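Irkard Shelf Set — data card

Contents: 300 stills of household storage furniture, sorted by item. Labels cover cabinets, open shelves, drawers and what is kept on them. Training split 80 per cent, remainder for testing. Label file: Luscombe format, version 7. 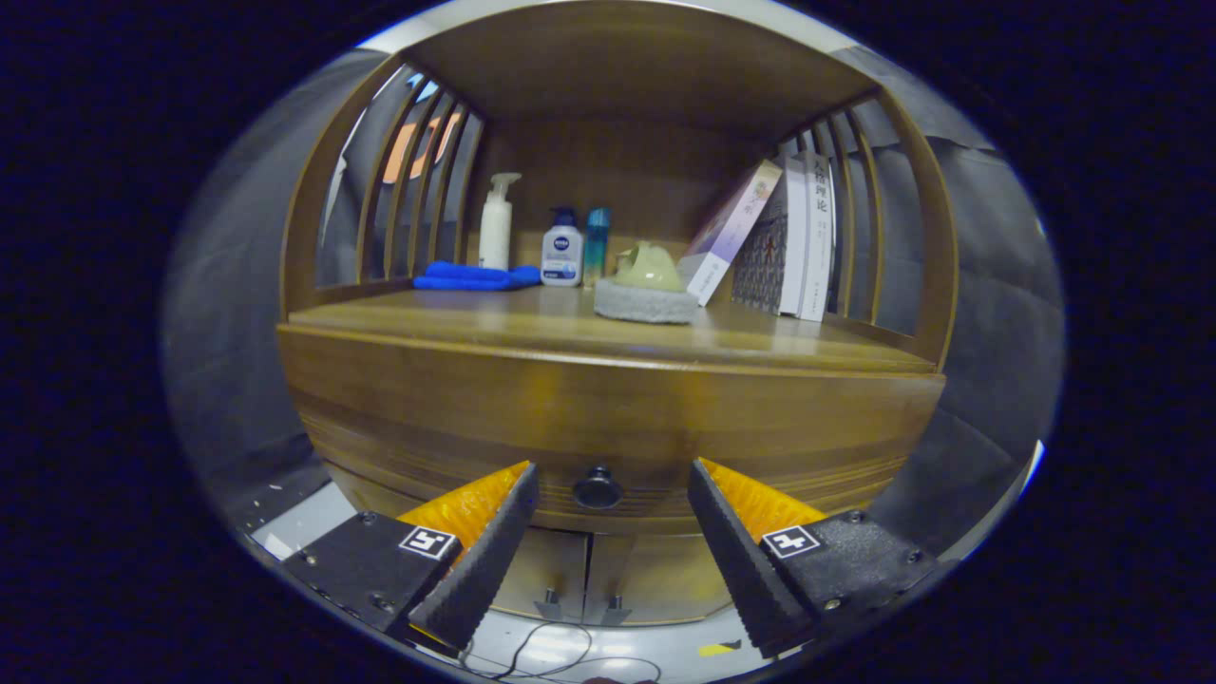

Shelf labels are assigned left to right, one per object. Folded cloth counts as a single item regardless of layers. Bottles are labelled by closure where it can be seen, so the white pump bottle and the white one with the dark blue cap fall in separate classes — colour is a secondary field. Books get one label each, leaning or upright.

Known gaps: drawer contents are not labelled. Spine text is recorded in its original script and left untranslated.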